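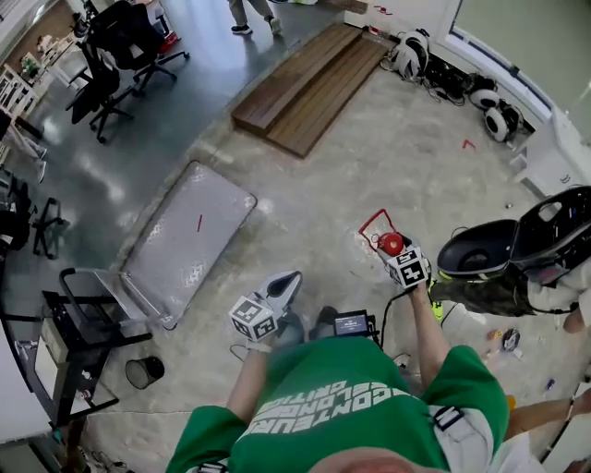 Vol. 8, No. 30

Let the Robotics Club Be Boring

By Iqra Kakakhel

Writing this fast, the demo slots close Tuesday and I have opinions.

Our club spends most of its hours on demonstrations now. Someone straps on the harness, takes a gripper in each hand, picks a thing up, puts it down. Again. A red thing, round, small. Visitors look in the door, wait for a robot to do a backflip, leave. Fine. Let them leave.

What bugs me is the talk about going back to the fighting bots. Adeel Kazmi made the case last month, and he made it well -- crowds, noise, a trophy, freshmen signing up in October. I was on the bot team. I loved it. I also learned almost nothing after the first semester exept how to replace a wheel at speed.

The gripper work is slow and kind of dull and I've learned more from it than from two years of matches. You find out how you pick things up. You don't know! I didn't. I swing my elbow out, I come in too high, I squeeze before I'm ready. Naveed Tanoli watched my first 83 recordings and threw out most of them. Hesitation, he said. Too much hovering. He was right and I was mad for a week.

Miranda, our arm, will copy whatever we give her. Sloppy in, sloppy out. So you get careful. Nobody in the bot years made me careful.

Yes, the room is a mess. Cables everywhere, chairs in the way, people sitting on whatever they can find. Nighat Ghumman thinks we need a second room before we need anything else and I half agree. A proper budget too. We asked for 2000 and got a handshake.

But the dean's office wants "visible outcomes" and that's the phrase that will kill this. A good grasp isn't visible from the hallway. It takes a whole term and around 30 people willing to do the same small motion untill it's clean.

Keep the bots as a spring thing if you want. Give Adeel his arena, I'll come and yell. Just leave us the afternoons -- and somebody please fund the second room.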